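Budget for a two-gripper garment folding setup: what am I leaving out?

We use cookies to remember your settings. Accept | Manage

Print this page | E-mail this page

Asked by Florencia Navarrete in Equipment & Purchasing
2 answers, 6 comments
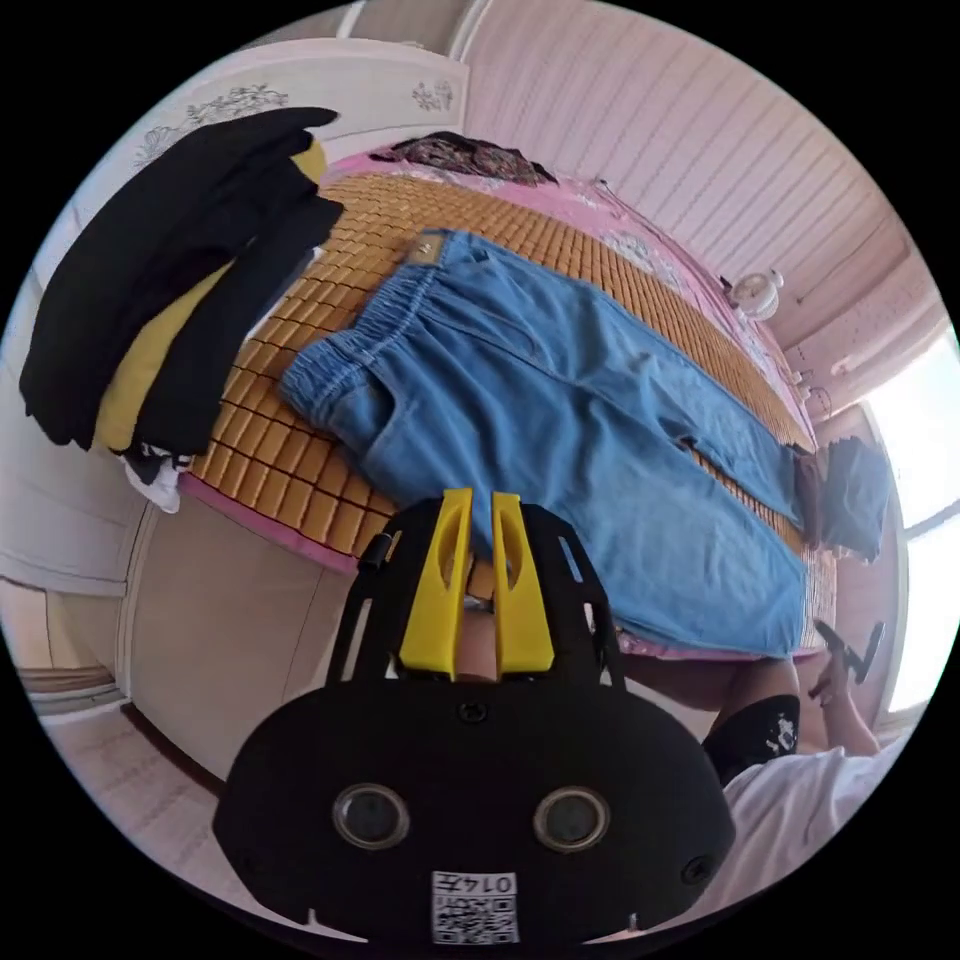
I need to put together a purchase plan for collecting garment folding demonstrations in ordinary homes, and later for one bench with two fixed arms that will run the trained policy. The request goes in before the end of March. The collection side is hand-held grippers used in pairs, one per hand. Typical work is a pair of jeans laid flat on a bed, with one gripper at the elastic waistband and the other down by the hems, so every item needs both units working at once. The surface varies from home to home. In this case it is a woven mat of small tiles over a printed sheet, and I want to keep that variety.

Current draft:

- 8 hand-held grippers (four working pairs, no spares)
- 2 arms for the bench, quoted by Dornard
- one workstation
- storage, two drives
- garments, bought used, 40 pieces

Questions. Is zero spares reasonable for the hand-helds? Should the arms be ordered now or after the first batch of data? And does anyone budget separately for fingers? The quote from Cavonar lists them as included, with no price for replacements.

Share (2) | Follow question

ANSWER 1
Cosimo Lombardi
Marked as accepted

Zero spares is too few. With paired tools, one dead unit stops two hands. Four pairs with no spare means the first failure takes you to three pairs plus a single that can't do anything useful on pants or sheets. I would order two more hand-helds and drop something else to pay for them.

Fingers: yes, separate line. They are the wear part. Denim seams and zippers chew up soft finger material much faster than T-shirts do. Ask Cavonar for a unit price in writing before you sign, and ask whether the fingers sold for the hand-held are the same part number as the ones for the arm-mounted gripper. If they differ in length or stiffness, your demonstrations and your bench won't match, and you will be paying for adapters or redoing data. I would hold the order until that is answered.

Arms: wait. Collect for six weeks first. Two things you will learn from the data that change the arm spec:

1. Reach. Jeans laid full length are longer than most people allow for. Measure the distance between the two grippers at the widest moment of the fold and add margin at both ends. Short arms on a fixed base may not get there, and then you need a rail, and a rail is not a small line item.

2. Payload at full extension. Wet or heavy garments are a different problem from dry ones. Decide whether they are in scope before asking Dornard to requote.

Also missing from your list: calibration boards, chargers, memory cards, cases for carrying the units between homes, and a label scheme so that each recording can be traced to a specific gripper. Put a number on every unit and keep a plain spreadsheet of which finger set was fitted on which day. Light matters too. If people work beside a bright window, check exposure on the first recordings before you let everybody loose, and leave a little money for curtains or a lamp.

Storage: two drives is one copy and one backup, fine to start. Budget for the second pair now even if you buy it later.

Helpful? Yes (8) No (0)

Comment from Florencia Navarrete: Asked about the part numbers. Hand-held and arm fingers are different parts. Same pad, longer base. Holding the order.

Comment from Cosimo Lombardi: Then ask what the adapter costs and whether it moves the camera relative to the fingertip. If it does, you want the drawing.

Reply | Report

ANSWER 2
Chiu

we got by with used arms. check the hours on the joints and ask for the controller license in the sale, ours was tied to the old owner and it took forever to transfer. for the task list we just used Todo, no need to pay for anything fancy. don't skimp on the workstation

Helpful? Yes (2) No (2)

Reply | Report

Show 4 more comments

Get new answers by e-mail once a week. Enter your address to subscribe.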